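**Clostinska guideline** is the common name for a set of good-practice rules covering tabletop workstations in which two robot arms share one work area. It deals with layout, cable routing, handling of everyday objects and the keeping of session records. The guideline is voluntary and is used mainly by small labs and training shops.

## Background

The first version grew out of house rules at the Clostinska workshop, where several two-arm stations had been built to slightly different plans. Parts could not be swapped between them, and notes from one station were of little use at another. Kollow, a maker of bench frames, asked to use the rules for its own assembly sheets, and a shared text followed. Mateos, a training center, added the chapter on records. The current edition came out in September.

## Scope

The rules apply to light arms fixed to a bench or frame. They do not cover mobile robots, heavy industrial arms or stations where a person works within reach while power is on. National safety law comes first wherever the two differ.

## Main rules

- **Bases.** Both arms are bolted to one rigid rail. Clamps are allowed only for trials of less than a day.
- **Surface.** The tabletop is a single plain color and holds only the items named in the task sheet.
- **Overlap zone.** The area both arms can reach is drawn on the station plan. Speed is reduced inside it.
- **Stop control.** One stop button must cut motion on both arms.
- **Cables.** Each cable keeps enough slack for the full range of its joints.

## Shared objects

Soft containers get a section of their own, as their shape changes under load and two grippers may close on the same spot. A brown paper bag with looped handles, set down on its side with a red cap and a white one at its opening, falls under the strictest class, "soft and filled." For this class the task sheet must say which arm leads, and the second arm waits until the first has finished its move.

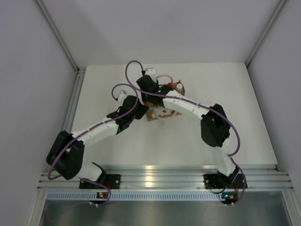 Cable routing is checked at the start of each session, with both arms moved slowly through their planned paths. Loops near the wrists need the most attention — the purple cables there can overlap from the operator's point of view when the two grippers meet over one object, and a snag is easy to miss. The guideline asks for a second look from the side in such cases.

## Records

Every session is logged with the station number, task sheet, object class and any stop. Mateos reviewed 3,204 logs before the current edition and found 3,178 of them complete. Most of the gaps were missing object classes, and the entry is now required before a session can be closed.

## Use

Cokby, a parts supplier, prints the cable chapter in its assembly booklet. The guideline has no certificate, and a station cannot be described as "approved" under it.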